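**Tinned fish: oil or water for the cupboard?**

**pellworm58:** Stocking up on tuna. Kastton shop has 30 tins on offer. Oil or water? 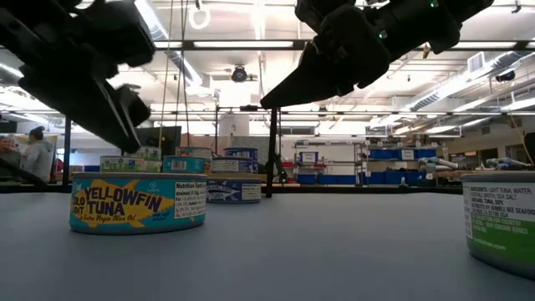 ### Reply from trosard_t

Oil, every time. It keeps its flavour and you can cook with the oil.

### Reply from lowshelf

Disagree. Water is better for sandwiches, and check the label if you avoid soy.

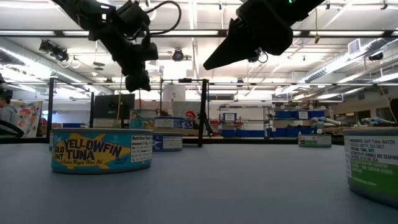 **pellworm58:** Do you store the tins upright or on their side?

**trosard_t:** Upright, with the oldest at the front.

**lowshelf:** Mine go any way they fit. I still say oil is too heavy with mayonnaise, and
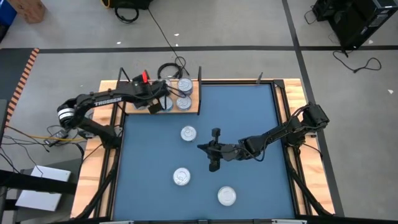

it costs more too. Buy half of each and see which goes first.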